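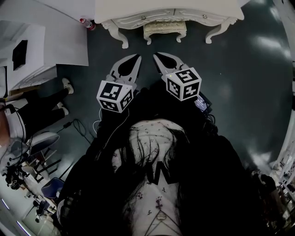 Hand-held grippers and their marker cubes at Farina's recording room in Karkthorpe.

Search this site Enter keywords Go

Reshma Pillay has a target of 3000 recordings by the end of July. By Tuesday lunchtime she had 258. Each is a household chore performed by a person holding a pair of grippers, and together they are meant to teach a robot called Erow to tidy a bedroom.

I have my doubts. The furniture is always the same, and so are most of the people. Renzo Villa, who runs the project, says variety will come later. How much later? "When there's money," he says.

Gerardo Guerra spent 2 years on a similar scheme at Jornden and left unconvinced. "We had piles of examples and a machine that still couldn't open a drawer in my mother's flat," he told me. Villa has heard this before. He wants another 2 rooms by autumn.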